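Product review: Wuron two-bay beverage display shelving
Facilities and Fit-out Review, Plonditz Retail Training Centre

The Wuron two-bay display shelving was assessed for use in the Centre's convenience retail area, where students learn stocking, facing and rotation. The unit was considered alongside the Vodden single-bay model already in service in the adjoining room. The assessment covered assembly, capacity, day-to-day use and cleaning.

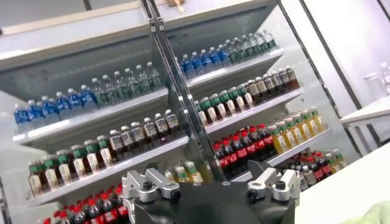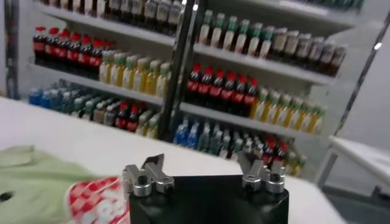 Assembly

The unit arrived flat-packed in 2 cartons. The instructions are adequate for the uprights and the base but become unclear at the point where the header panel is fitted. The drawing shows the panel from behind without saying so, and our staff fitted it the wrong way around on the first attempt. The fixings supplied were complete. A rubber mallet is required and is not included.

Assembly took 80 minutes with two people. The manufacturer's leaflet suggests that one person can do the work, which we do not recommend, as the uprights must be held plumb while the first shelves are engaged. Levelling feet are provided. The floor in the retail area falls slightly toward the door, and the feet had sufficient travel to correct this.

Capacity and layout

The manufacturer states a capacity of 156 bottles, without specifying a bottle size. Purchasers should regard this as a guide only. In practice the number depends on how many facings are given to each line and whether the shelves are filled to the back. Our planogram groups water, tea and cola by colour of cap and label, and the division into two bays suits this arrangement well. Students were able to locate a gap in a line quickly and to restock from one side without disturbing the other.

Shelf height is adjustable in increments of 50 millimetres. This is coarser than the Vodden unit and caused some difficulty with taller bottles, where one setting left the caps almost touching the shelf above and the next wasted a good deal of space. A finer adjustment would be welcome. Moving a shelf also requires that it be emptied completely, a task best scheduled outside class time.

Appearance

White was selected to match the existing tables. It shows labels to advantage and makes the area feel brighter, although scuffs are noticeable on the lower shelf lips, particularly where bottles are slid out instead of lifted. The header panel has been left plain. Signage clips are sold separately, and at a price the Centre considered unreasonable for what is supplied.

Cleaning

A damp cloth and mild detergent are sufficient for the shelves. Drink residue collects where the shelf meets the upright, and a small brush is needed to reach it. The unit is wiped down every Tuesday after the afternoon session, and the finish has so far held up to this treatment.

Supply and support

The unit was ordered through Lo Shopfitting. Delivery was on the day promised. One shelf had a bent rear tab and was replaced without charge, though two telephone calls were necessary before the request was acknowledged.

Assessment

The Wuron unit is recommended for teaching spaces and small shops with a settled range of bottled drinks. It is less suitable where the range changes often – the Vodden remains the better choice in that case, in spite of its smaller capacity. The Centre intends to purchase a second Wuron unit in January, subject to confirmation that the header panel instructions have been revised.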